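# Wemow demonstration recording kit, after 121 sessions

Evander Rennie, June

We bought the Wemow kit to collect examples for table-setting and clearing tasks. It comes as a recorder box, a head camera, two wrist cameras, a foot pedal and the labelling software. I ran it on our own robot over 121 sessions, which gave us 3,000 recorded episodes. We paid full price.
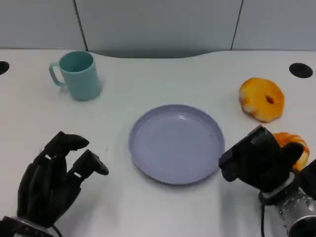
Head camera first, wrist camera second.

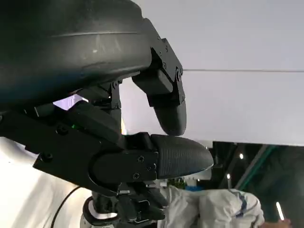

Setup took me most of a morning. The mounting plates fit well, but the cable clips are poor and I swapped them for the ones we already had from Prulville. Calibration is a single routine with a printed board, and the instructions for it are clear.

The foot pedal is the best part of the kit. One press starts an episode, a second press saves it, and a long press throws it away. Before this we used a Tirkmont recorder with a keyboard shortcut, and the operator had to let go of the controls every time. The pedal cord is short, so budget for an extension.

Syncing is good. All three camera streams and the joint readings line up without any fiddling, and I only had to re-sync after a firmware update.

The labelling software is where I'd take marks off. You can tag an episode as success, failure or partial, but you can't add your own tags. We wanted to mark which hand did the grasp, and ended up keeping that in a separate spreadsheet. Search is slow once a project goes past 1,025 episodes. Splitting it into smaller projects helps, but then you have to merge them at export.

Failed attempts are kept unless you discard them, and I'd suggest keeping them. Our first training run used only the clean ones, and the policy didn't recover well from a missed grasp. Adding 65 episodes with a fumble and a correction made a clear difference.

Support answered my emails the next morning, both times. The Lahlou kit has better labelling and costs more, and it has no pedal.

I'd buy the Wemow again for a small lab with one robot. With several stations, I'd wait until the search is fixed.

Four out of five.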